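How to Get a Broken Part Ready for the Failure Lab

Updated 2023-05-25 by Mirjam Geerts

A broken bolt can tell you an amazing amount about what happened to it. I've been on the receiving bench at Lernilex for years and I still get a little thrill when a box arrives with a clean, untouched fracture inside. The part may be ugly and bent and covered in grease, and I love it anyway. What makes me sad is the part that someone has scrubbed with a wire brush "so you can see it better."

So here are the steps I'd like every plant, workshop and fleet yard to follow between the moment something snaps and the moment the courier shows up. You don't need special gear, and most of it takes less than an hour.

What you'll need

Clean gloves (nitrile is fine)
Zip bags in a few sizes
Desiccant packs
Soft foam or bubble wrap
A paint marker and tie-on tags
A phone or camera, and a ruler
A sturdy box

Step 1: Leave it where it is for a minute

Once the area is safe, look before you touch. Where did the pieces land? Which way was the shaft facing? Is there a puddle, a smear, a pile of dark powder under the bearing? Write it down right then, with a pencil if that's what you have. A sketch is great. I have solved jobs from sketches on the back of a lunch receipt.

Note the running conditions too: load, speed, temperature, and how long since the last service. If the meter read 447 hours, write 447 and skip the rounding.

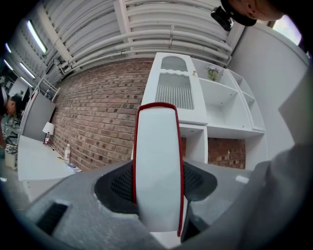 White cabinet and open shelves along the brick wall.

Step 2: Keep the broken faces apart

This is the big one! Everybody wants to fit the two halves back together, and I completely understand, it's like a puzzle. Please don't. The fine detail on a fracture surface is often far too small to see with your eye, and pushing the faces together flattens it. Fatigue marks, tiny dimples, the spot where the crack began - all of that can be smeared in one second of fiddling.

Keep your bare fingers off the faces as well. Skin leaves salt and moisture behind, and fresh steel can begin to rust surprisingly fast.

Step 3: Take more photos than you think you need

Start wide, then move in. Get the whole machine, then the assembly, then the part, then each broken face. Put the ruler next to the part and at the same level as the face you're shooting, or the scale will be off. Take one set with the light straight above and another with a flashlight held low at the side. Side light makes ridges pop, and it costs you nothing.

Check each shot before you move on. Zoom in on your screen, and if the edges are mushy, take it again.

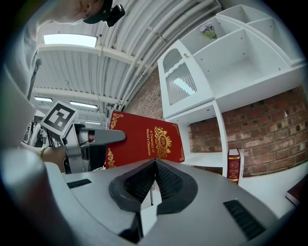 Fracture faces are hard to light because a shiny one bounces everything straight back at you. Tilt the part a few degrees between shots and watch the bright spots travel across it. Matte surfaces are much more forgiving: on the smooth, light gray housing in the photo above, the overhead light gives only soft highlights along the curved rim. Dark textured pieces, like the two black ribbed pads in the middle, are where I'd reach for the low flashlight and take an extra frame or two. Try a practice round on anything you have handy that's part smooth and part ribbed. You'll pick up the knack in no time.

Step 4: Mark and tag

Put your paint marks well away from the break. I like an arrow for "up" and another for the direction of rotation or flow. If you have several fragments, give each one its own letter, and use those same letters in your photos and notes. Never stamp or engrave near the fracture.

If a part has to be cut to fit in a box, call the lab first. Heat from a torch or a dry cutting wheel changes the metal, and we may want the very section you were about to cut through. A slow saw cut, far from the break, is usually what we'll ask for.

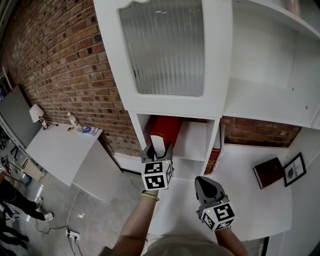 When you do call, have the size and weight handy. Our small parcel limit at Lernilex is 20 kg, and anything heavier goes on a pallet to the Avevside dock, so it's good to know early.

Step 5: Dry it, bag it, pad it

If the face is wet with water, dry it with a gentle stream of clean, cool air. If it's oily, leave the oil on. It protects the surface, and sometimes the oil itself is evidence. Skip solvents, rust remover and tape, and please don't coat the fracture with clear lacquer (we had one of those in April, and Babatunde Osagie spent most of an afternoon getting it off).

Each fragment gets its own bag with a desiccant pack, then foam, then the box. Shake the box gently. If something rattles, add more foam.

Step 6: Send the paperwork along

Put a printed copy in the box and email another. Include:

Part name and drawing number
Material and heat treatment, if known
Service history, including repairs
Your notes, sketch and photos
The question you want answered

That last item matters so much. "Why did it break?" is fine, but "Did it break because of the weld repair?" lets us plan the right tests from the start.

If you have an unused part from the same batch, send that too, in a separate bag clearly tagged UNUSED. Comparing hardness on the two is one of my favorite parts of the job.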